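A day at the Lestasen workshop, December 2022

Branwen Price and I had been promising ourselves this visit since July, and I'm so glad we finally went. Raili Lahtinen met us at the door with coffee and cardamom buns, and then - before we'd got our coats off - told us we had come on the right day, as they were still getting to the bottom of a fault. Most places would have hidden it from visitors! The room we'd come to see is where a two-armed robot learns to put household furniture together.
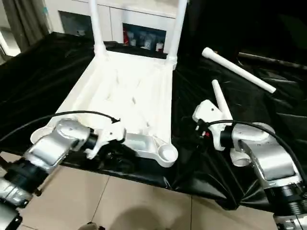
The trouble had begun with the left gripper. Every so often it reported a firm hold when it had hardly any, and a part had slipped and hit the floor close to Eetu Rissanen's foot. He was unhurt, but he wrote it up straight away, and work stopped until they had gone back through 275 recorded grips. In 87 of them the force reading was wrong.
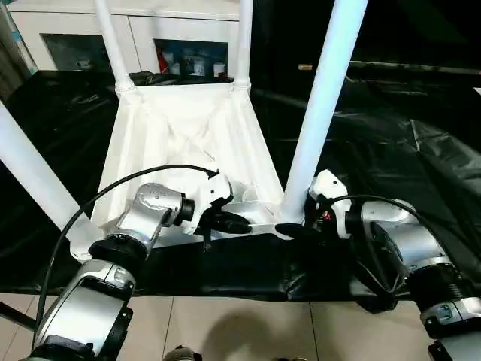 Both grippers at the front of the fabric hamper.

Valtteri Mustonen, who is a patient explainer, took us through the hunt for the cause. They had blamed the software first and lost the better part of a week to it (he winced a bit telling us), before somebody wiggled a cable and watched the numbers jump. 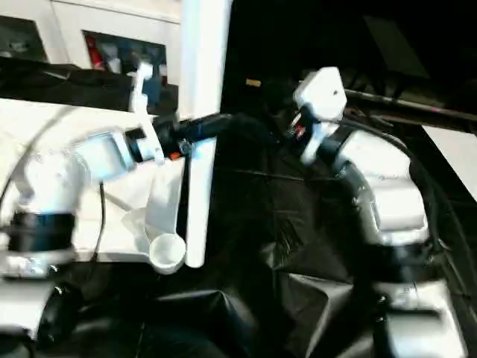
A worn connector, then, which only misbehaved when the wrist was turned a certain way. Prapai Ongart has since written a check that halts both arms if the two force readings disagree for even a moment, and people now stay behind a line on the floor while the power is on. Branwen asked whether that slowed things down. It does, rather, and Prapai didn't seem to mind. 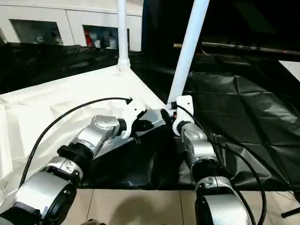

The new connectors are on order and will go into both arms. Until they arrive, Valtteri looks over the cables each morning, and I could see why he wants to: on the left arm one arcs right up to a little black connector near the top of the white bracket, with plenty of bending to do on the way. Raili has asked us back once the repair is finished, and Branwen has already asked about the buns.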